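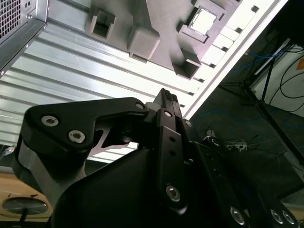 4.5 Teaching a pick by hand

1. Hold the wrist, press the Guide button, and wait for the arm to go slack. It will feel like leading a tired relative to the car.

2. Walk the gripper to the tray and stop 12 mm short of the pocket. Press Mark.

3. Close the last gap at the slowest speed – slower than that – and press Mark again.

4. Squeeze the fingers shut with the Grip key. Do not push them together yourself. They will win.

5. Back out along the path you came in on, then press Save.

Note: Trovgate records everything between the first Mark and Save, including your sneeze. Five clean passes teach it more than 134 sloppy ones.

CAUTION: Keep your free hand out from between the fingers and the tray. Let go of the wrist before you press Replay.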